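The Case Against the Clean Desk Office

Every few years somebody sells my employer a new way to be tidy. In April it was a firm called Pollatico, and the product was a clear-surface policy: nothing left on a desk overnight, all paper behind a cabinet door. The guide ran to 17 pages. I read all of them, which I suspect puts me in a small group at the Clakbridge office.

I don't mind order. I mind the claim that hiding things and organizing them are the same job. A binder on a desk gets opened. Put it behind a door and it becomes storage, and storage is where paper goes to be forgotten.

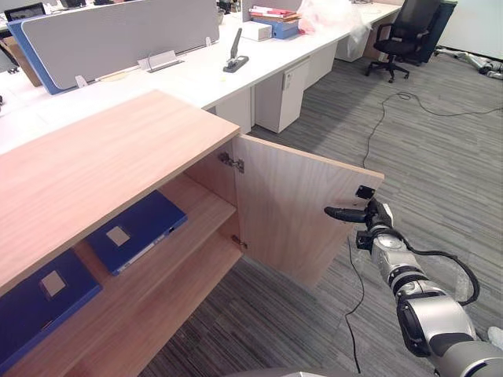
Look at the binders themselves. We have settled on dark blue with a small white label, and laid flat on a shelf one is much like another. Stand them up with a title on the spine and you could find one from across the room. The guide has a section on matching colors and not a word about spines.

Then there is the cost. Pollatico says a cleared desk saves each worker 12 minutes a day. Saved from what? I spend longer than that walking to a cabinet, crouching, pulling out the wrong year and putting it back. Multiply by more than 300 people and I'd like to see the arithmetic again.

Meanwhile the things that really do waste our time get no guide at all. Take chairs. Most people in my row have never set theirs properly. They sit where the last person left it and complain about their backs by lunch.
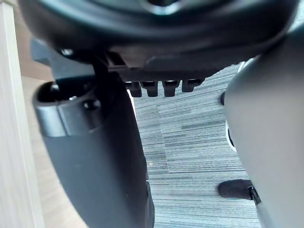 The working parts are under the seat, where few of us ever look, and the booklet that explained them went missing long ago. A half hour showing everyone how to adjust a chair would do more good than the whole cabinet program. I put this in the staff survey. It was comment 218, and the reply thanked me for my interest in tidiness.

The Darimton office is due to get the same policy next. My advice to them is to label the spines first and ask for the chair lesson in writing.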